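3.2 Household survey

The survey covered two towns, Skukotcombe and Pultthorpe, and asked residents how they use the kitchen counter over the course of a day. We mailed 3,005 forms in October, and the first 2,000 complete returns were coded using the Somogyi scale, which scores each activity by the length of time it takes up counter space. Returns that left out the evening section were set aside and are treated separately in Section 5.

Food preparation was the most common use in both towns, followed by sorting mail. Pultthorpe households reported longer periods of storage, mostly groceries left out between shopping and cooking. Homes in Skukotcombe have smaller kitchens on average, and residents there more often moved items to a second room before starting a meal. The median time needed to clear the counter was 29 minutes a week, with little difference between renters and owners.

Appliances left out all day were recorded as fixed items and their footprint was subtracted from the usable area (Figure 4).
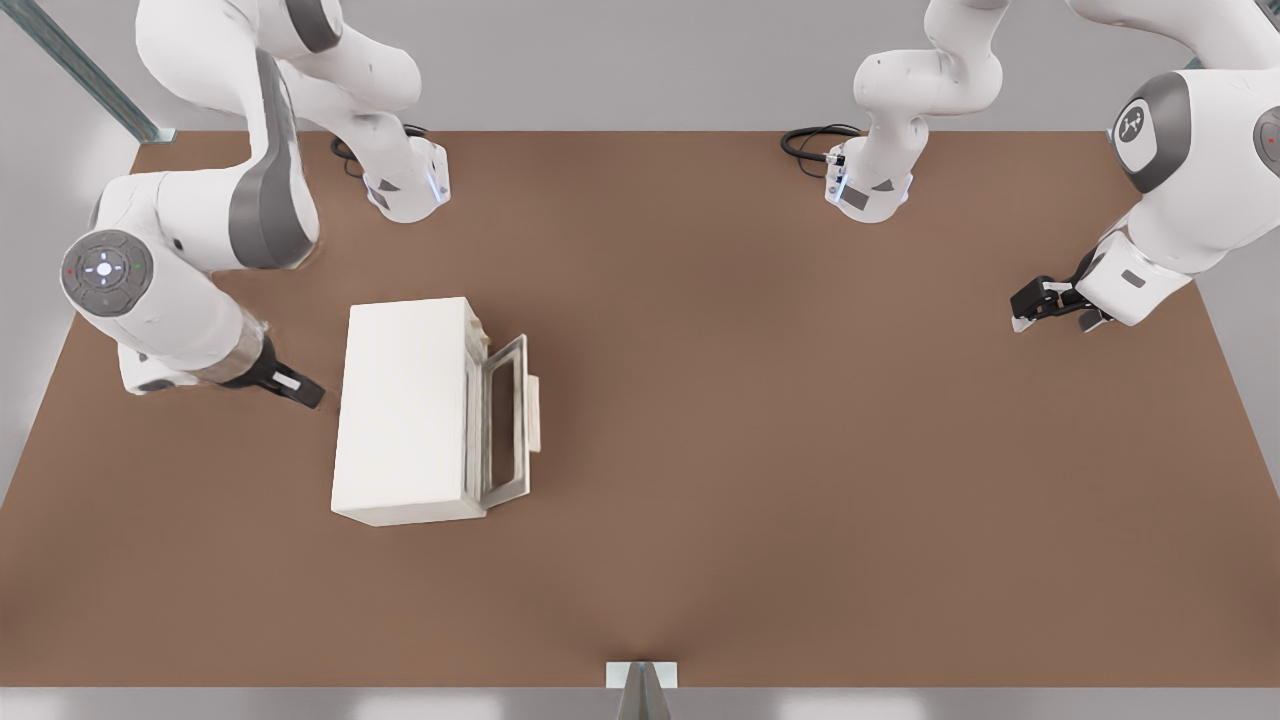

Figure 4. Box-shaped appliance on a broad brown tabletop, computer rendering.

Footprints were entered to the nearest inch. Where a form gave only a model name, we took the dimensions from the Rudex list.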